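Clinby 4 lands with a macro recorder that finally waits for slow windows

December 3, 2023

Fans of small, single-purpose Windows utilities have a good download waiting for them this weekend. Clinby, the free keyboard and mouse recorder from two-person outfit Sternetti, has reached version 4, and it's the biggest update the program has had since it first appeared.

If you haven't run into it before, Clinby sits in the system tray and records what you type and click so you can play it back later. Plenty of programs do that. What sets this release apart is a new playback mode called Follow, which watches for the window or button you clicked during recording and holds off until it shows up on screen. Anyone who has had a macro race ahead of a slow-loading form and type a customer's zip code into the wrong box will know why that's such a big deal!

"We had 524 open requests when we started on this version, and 120 of them were some flavor of 'please make it wait,'" said Iñaki Moya, who writes most of the code. "So that became the whole plan."

Follow mode is switched on by default for new recordings. Older macros will still open and run the way they always did, and you can convert them one at a time from the right-click menu. I tried it on a renaming job I've kept since version 2 (lots of tabbing through a very old address book program) and the conversion took a couple of seconds. It ran start to finish on the first go, which that macro has never done for me on this laptop.

The editor has been redone as well. Steps now show up as plain sentences you can drag up and down, so "Press Tab 2 times" replaces the old columns of key codes. Loops can read their values from a CSV file, one row per pass, and there's a proper pause key at last. It's Scroll Lock out of the box, and you can change it under Settings, Playback.
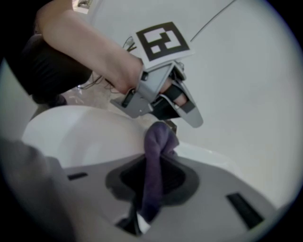
Lurdes Calado, who looks after the interface and the translations, said the menus are now available in 14 languages, with the help pages catching up over December. She's also the one to thank for the new high-contrast theme, and it looks terrific.

There are a few limits to know about. Clinby still can't record inside programs running as administrator unless you start it the same way, and Follow mode doesn't see into remote desktop sessions yet. For those, you'll want to stick with fixed delays, which can now be set for each step and go up to 45 seconds. Moya said remote sessions are next on his list, though he wouldn't put a date on it.

Macros can also be shared through Entili, the script library many Clinby users already hang out on. The import button checks each file and lists every program it would touch before anything runs, a very welcome addition.

Clinby 4 runs on Windows 10 and 11. It comes as an installer or as a portable zip that leaves the registry alone, and both are on the Sternetti site now. If you're on version 3, use Help, Check for Updates, and back up your Macros folder first. The mirror at Murnden still had the older build when I looked this morning.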